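3.2 Ablageorte und Rückkehrgewohnheiten im Haushalt

Im vorigen Abschnitt wurde gezeigt, dass die befragten Haushalte ihre Gegenstände selten nach Materialart ordnen. Viel häufiger folgt die Ordnung dem Weg, den eine Person am Abend durch die Wohnung nimmt. Wir nennen diese Form der Ordnung im Folgenden Wegordnung. Der Begriff geht auf eine Bemerkung aus den Vorgesprächen zurück und wurde von Tambunan für die Kodierung übernommen.

Die Grundlage bilden 54 Interviews aus den Siedlungen Olby und Vonum. Beide Siedlungen haben einen ähnlichen Zuschnitt der Wohnungen, aber sie unterscheiden sich in der Größe des Eingangsbereichs. In Olby gibt es einen abgeschlossenen Flur, in Vonum betritt man direkt den Wohnraum. Dieser Unterschied war bei der Auswahl bekannt, seine Wirkung haben wir jedoch unterschätzt. In Olby endet die Wegordnung meistens schon im Flur. Schlüssel, Post, Mützen und Einkaufstaschen bleiben dort liegen und werden erst am Wochenende verteilt. In Vonum übernimmt der Esstisch diese Aufgabe, und zwar auch dann, wenn neben der Tür ein Regal vorhanden ist.

Für die Auswertung unterscheiden wir zwischen festen und vorläufigen Ablageorten. Ein fester Ablageort wird von allen Mitgliedern des Haushalts mit demselben Namen bezeichnet, zum Beispiel „die Schublade“ oder „oben im Schrank“. Ein vorläufiger Ablageort hat oft keinen Namen, und die Befragten zeigen während des Gesprächs mit der Hand darauf. Offene Behälter auf Tischen und Kommoden liegen zwischen diesen beiden Gruppen (Abbildung 4). Sie tragen meistens einen Namen, aber über ihren Inhalt gibt es in der Familie keine Einigkeit.
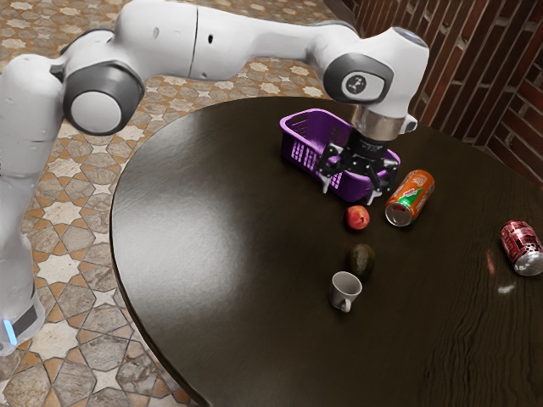 Abbildung 4. Offener Kunststoffkorb und Holztisch, Computerdarstellung.

Diese Uneinigkeit lässt sich an den Antworten auf Frage 9 gut erkennen. Gefragt wurde, was man in dem am meisten benutzten Behälter der Wohnung sicher finden würde. In 21 Haushalten nannten zwei Erwachsene keinen einzigen gemeinsamen Gegenstand. Eine Befragte aus Vonum erklärte, der Korb sei „für die Sachen, die noch nicht fertig sind“, und meinte damit Rechnungen, angefangenes Strickzeug und eine Taschenlampe ohne Batterie. Ihr Mann hielt denselben Korb für den Platz der Hundeleine. Beide waren mit der Lösung zufrieden.

Man könnte daraus schließen, dass der Behälter seine Aufgabe schlecht erfüllt. Wir halten diesen Schluss für zu schnell. Schon Holub hat in ihrer Arbeit über Küchenschubladen vorgeschlagen, die Qualität einer Ordnung an der Zeit zu messen, die das Suchen kostet. Nach diesem Maß schneiden die offenen Behälter nicht schlechter ab als die Schränke. Man sieht hinein, bewegt zwei oder drei Dinge zur Seite und hat eine Antwort – auch wenn die Antwort „nein“ lautet. Bei geschlossenen Möbeln wird dagegen häufig an mehreren Stellen gesucht.

Schwieriger ist die Frage der Rückkehr. Mit Rückkehr bezeichnen wir den Vorgang, dass ein Gegenstand nach dem Gebrauch wieder an seinen früheren Ort kommt. In 18 Haushalten wurde sie einer bestimmten Person zugeschrieben, in der Regel ohne dass darüber einmal gesprochen worden war. Diese Person benutzte in den Interviews auffallend oft Verben der Bewegung, wie „hinauftragen“ oder „zurückbringen“, während die anderen Mitglieder eher von Zuständen sprachen: etwas „liegt“ oder „ist weg“. Ob dieser sprachliche Unterschied auch außerhalb unserer Stichprobe besteht, können wir nicht sagen.

Einzuschränken ist weiterhin, dass die Gespräche in Olby im Februar geführt wurden, als viel Winterkleidung im Umlauf war. Der Flur war dadurch vermutlich stärker belastet als im Sommer. Eine Wiederholung derselben Fragen in der warmen Jahreszeit wäre wünschenswert. Im folgenden Abschnitt betrachten wir zunächst die Haushalte, die während der Erhebung umgezogen sind und ihre Ablageorte neu festlegen mussten.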